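赛道日与业余耐力赛版 > 新手问答
主题：第一次报Brandham八小时耐力赛，车手顺序和换人到底怎么排？

楼主 慢车道老周末
各位前辈好，潜水挺久了，终于轮到我发帖求助。我们几个平时一起跑赛道日的朋友凑了一支队，报了Brandham的8小时耐力赛，四个车手，一台前驱小钢炮，发动机没动，刹车和悬挂换过。大家都是热情有余经验不足，最长也就连续跑过四十来分钟，所以现在群里为了顺序已经吵了好几个晚上了（不伤感情的那种吵，吵完还要一起吃夜宵）。

我自己的想法是让最快的那位跑第一棒，趁着车况最好、胎最新，把位置往前抢一抢。可是另一位队友坚决反对，说第一棒最乱，应该让最稳的人上，快的留到最后两小时。第三位说无所谓，只要别让他跑黄昏那一棒就行，他夜盲。我呢，是队里最慢的，放在哪儿都行，但还是希望别拖后腿。

另外油箱也是个问题，我们在Sekska测试的时候，一箱油跑得比想象的短，到后面左弯多的地方已经开始断油了。想问问大家，是按油量排棒，还是按人的体力排棒？先谢谢各位了！

2楼 Esquivel弯的草地
楼主好，看到你这个帖子特别亲切，我们队头一年也是这么吵过来的。先说结论，我站你那位反对的队友。八小时的比赛，第一个弯赢不了什么，倒是很容易把翼子板留在那里。我们那年第一棒就是队里最快的小伙子，发车之后连超了好几台，无线电里我们都在喊好，结果到Esquivel弯，里侧有台车锁死了推头，把他一起带到缓冲区去了。拖回来修前束，修完出去已经排到倒数，后面的人跑得再好也就是陪跑了。

所以我的建议是第一棒放脾气最好的人。注意是脾气好，不一定是最稳。有人平时很稳，被人别一下就上头，这种千万别放第一棒。

3楼 十一号维修间
不完全同意楼上。我跑Brandham跑了好几届，这条赛道偏窄，真正好超车的地方只有大直道尽头那一个刹车点。你要是前两圈就被慢车压住，后面整棒都在看人家的排气管，刹车温度水温一起上来，车反而更受罪。我们队向来是快的先走，拉开一个空当自己跑自己的，对车对人都好。当然前提是这个快的人懂得让，碰到非要抢的，放他过去就是了。

油的事情我多说两句。先别急着怪油箱，看一下油泵吸油口的位置，很多民用车在连续左弯里油都甩到另一边去了，其实箱里还剩不少。我们当年以为一箱只能跑五十分钟，后来加了个小的集油杯，硬是多出来11分钟。八小时下来能少进一次站，少进一次站在业余组里就是好几个名次。

4楼 慢车道老周末（楼主）
谢谢两位！集油杯这个我今晚就去查。脾气最好的人……我想了一圈，好像是我自己，哈哈，可我也是最慢的那个，这就有点尴尬了。

5楼 热熔胎与保温杯
慢怕什么，我也是我们队最慢的，跑了这么多年还是最慢的，年年第一棒都是我。慢的人眼睛都在后视镜里，看得见别人从哪儿来。

我想劝楼主的是，别光盯着顺序，多练练换人。你们四个人身高差得多不多？我们队最高的和最矮的差了一大截，座椅滑轨加坐垫，第一次演练换人用了四分多钟，安全带扣在那里怎么也找不到。后来就拿家里的桌椅练，把安全带的每一根摆在固定的位置，谁负责左边谁负责右边，戴着手套闭着眼睛扣。练熟了之后规则要求的最短停站时间都用不完，站在那儿等裁判放行，心里别提多踏实了。

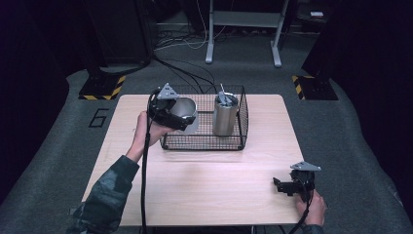 左边夹着的是一只白色的杯子。

再说回安全带。六点式的，裆部那两根最容易压在屁股底下，上一位车手下车之前要顺手把它们甩到前面去，肩带搭到两边的车架上或者用小磁铁吸住。下车的人还要帮上车的人插无线电和饮水管，插完拍一下头盔，上车的人竖大拇指，这才算交接完。这些动作听着琐碎，可是半夜里人困马乏的时候，靠的就是这些习惯。

哦对了，饮水管请务必先试好。我有一年整整一棒一口水没喝到，管子被肩带压扁了，下来的时候队友以为我哭了，其实全是汗。

6楼 十一号维修间
5楼说的换人我举双手赞成。不过“慢的人跑第一棒”我还是保留意见，哈哈，咱们各跑各的吧。发车的时候大家胎都凉，慢车夹在快车堆里，后面的人心急，风险一点也不小。去年Brandham开场那次黄旗，就是两台车同时想绕一台慢车绕出来的。

7楼 热熔胎与保温杯
那次我在场呀，怪的是后面那两台，慢车线路走得好好的，一点没晃。慢车只要走线干净，不要突然让，谁也撞不着你。最怕的是慢车太客气，在弯里面忽然往旁边一闪，后面的人根本猜不到。楼主记住，让车在直道上让，弯里就走你自己的线。

8楼 Forkivgate夜班
路过说两句，我不跑车，这几年都在给朋友的队做后勤和计时，从维修墙这边看问题可能跟你们不太一样。

你们争第一棒争得热闹，我看到的是，大部分业余队垮在第五、第六个小时。那时候太阳低了，人也累了，维修间里该吃的吃完了，该睡的没睡着，计时表上开始有人写错圈数。我建议楼主把四个人排成八棒，每人两棒，两棒之间至少隔两个小时，下来先喝水换衣服，再吃东西，躺一会儿。不要让刚下车的人去加油或者帮忙换胎，他自己觉得很兴奋，手其实是抖的。

还有计时，别全指望手机上的实时成绩，Forkivgate那边的赛道信号就时有时无，Brandham看台后面也有一段不太行。准备一个最普通的秒表和一张硬纸板，每圈手写。我们去年一共记了121圈，跟官方成绩一对，一圈不差，我拿着那块纸板高兴了好几天。 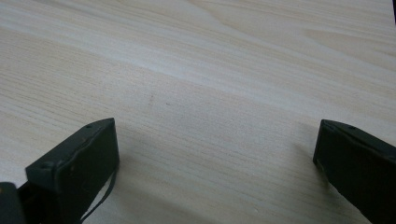 纸板上最好分几栏，圈数、圈速、谁在车上、还剩多少油，最后留一栏写备注，比如“右前胎有声音”“水温高两格”。下一位车手上车之前扫一眼备注，比在无线电里喊半天管用得多。笔要用油性的，多带几支，一定会丢。

油量那个问题，我的意见是两样一起看，先按油量算出最长能跑多久，再按人的体力往下减。体力好的跑满，体力差的提前十分钟叫回来。楼主队里那位夜盲的朋友，干脆把他的两棒都放在前半程，别为了整齐硬排，安全第一。

9楼 Esquivel弯的草地
8楼说得太好了，我要把这段存下来。我们队就是在第六小时丢的油帽，加完油没拧，出去跑了两圈被黑旗叫回来。从那以后加油的人手腕上绑一根红绳，绳子另一头拴在油帽上，拧不上人就走不了，土是土了点，好用。

10楼 正时皮带还没断
弱弱问一句，这种比赛全队下来预算大概要多少？我也心动了，可是家里那位看得紧。

11楼 十一号维修间
看你怎么算了。报名费每年都在变，你直接看当年的通告。我们队四个人平摊，光刹车片和油这两样，上次每人是480，轮胎另算，吃喝另算，住宿我们是在维修间里打地铺的，不算。千万别把拖车钱忘了，最好去之前就谈好，别到时候站在路边现找，心情不好还要挨宰。

12楼 慢车道老周末（楼主）
各位，太感谢了，昨晚把整个帖子念给队友们听，念了快一个小时，夜宵都凉了。目前的方案是这样的：最快的那位跑第二棒和最后一棒，第一棒还是我（5楼你赢了，11号间的前辈别生气），夜盲的朋友两棒都在前半程，另一位机动。集油杯已经下单，等装好了我们四月再去Sekska跑一次满油测试，把左弯断油的时间点记下来。

换人我们这周就开始练，座椅位置已经用胶带在滑轨上做了记号，四个人四种颜色。目前最好成绩是三分二十秒，主要卡在我，我的肚子跟方向盘之间实在没什么余地……

13楼 十一号维修间
不生气不生气。方向盘可以快拆的话先拆下来再进去，放仪表台上面，别递给外面的人，我们递丢过一次。到时候来我们维修间喝茶，认门口那块旧轮毂就行。

14楼 热熔胎与保温杯
三分二十秒已经很好了，比我们头一回强多了！胶带记号记得多贴一层，出汗的手摸几次就卷边。还有，座椅记好了，后视镜也要记，别光顾着前面。

15楼 Forkivgate夜班
楼主测试回来记得把每箱油的圈数发上来，我帮你排一张表。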